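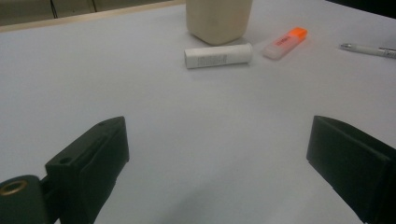
Drasila has halted work with its gripper tools at the Judstead site after a jaw closed without warning on Wednesday and pinched a worker's finger. The worker was treated on site and went home at the end of the shift.

Corentin Mallet, who runs the site, said the trigger sensor had stuck and kept sending a close signal. The faulty part had done 500 hours - well inside its rated life. Two other tools from the same batch have been pulled for checks.

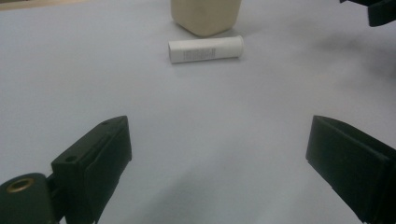

When will work start again?

Safety lead Jacqueline Leclerc expects a restart in May, once all 118 sensors on site have been tested. Each test takes 45 minutes.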